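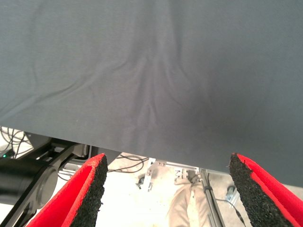
Merle Goodwin asked whether anyone had ever got an architect credited on a building after it was finished, and if so, who they had to pester.

The building is the old Foltwood branch library, opened one September in the sixties. The plaque in the porch gives the mayor, the chairman of the libraries sub-something and the builder. The architect was a woman called Tapsell, who did the whole thing from a back bedroom while a larger practice signed the drawings. I know this from my late aunt, who typed the specification, and from the drawings themselves, 169 sheets of them, which are in the county record office under the larger practice's name. Her initials are in the corner of nearly 700 square inches of roof light details, which I realise is not how anyone measures roof lights.

I've written to the council twice. The first reply thanked me for my interest in parking. Is there a proper route, and does it matter that the building isn't listed? It's due a refit and I'd like her name on something before the porch goes.

Posted Feb 3, 2026

3 replies

binum_lane
Have you tried the council?

old_setsquare
Two separate jobs here and it helps to keep them apart.

First, the record. Ask the record office to amend the catalogue entry. They won't take the other practice's name off, and they'd be right not to, as it's on the title block. They can add a note saying "drawn by" or "design attributed to", and in my experience an archivist with a slow afternoon will do it if you give them sheet references. So list the sheets with her initials, with dates and the revision letters. Initials alone prove she drew it. Plenty of people drew things they didn't design, me included for eleven very long years. What you want is a letter, a fee note or a site minute where somebody asks her a question and she decides. Building control correspondence is good for this. It's dull and so it gets kept.

Your aunt's account is worth writing down, dated, with who told you and when. Put a copy in with the drawings.

Second, the plaque. A plaque on an unlisted building mostly needs the owner's say-so, though check with planning if it's big or lit up. The owner is presumably the council's property department, who are not the people you wrote to. Ask for the project manager on the refit by job title. There'll be a line in the budget for signs, and a small brass rectangle disappears into it quite nicely. We got one up in Tivholm that way. It took 4 years and they spelt him wrong, but it's up.

Listing is a different animal. You can apply, anyone can, but if the inside has been altered a lot I wouldn't hang the credit on it. A refusal tends to get quoted back at you.

Was she on the register at the time? If she wasn't, be careful with the word "architect" on the plaque. "Designed by" is safer and fits on a smaller plate.

Merle Goodwin
She was, I've seen the certificate. It was behind a wardrobe. Will start on the sheet list this week, thank you. And thank you binum_lane, I'll bear it in mind.

paperclip_jo
Not an expert but the local paper might run it? They did a piece on our bus shelter that got 1,082 comments, although most of them were about the bus. Also try the daughter or niece or whoever has her papers, if there is anyone. My neighbour's dad designed half a swimming baths and the only proof was in a biscuit tin.

old_setsquare
Seconding the biscuit tin. If the family has the fee notes you can skip half of what I said. Send the record office good copies and leave the originals with the family until someone has agreed in writing where they're going.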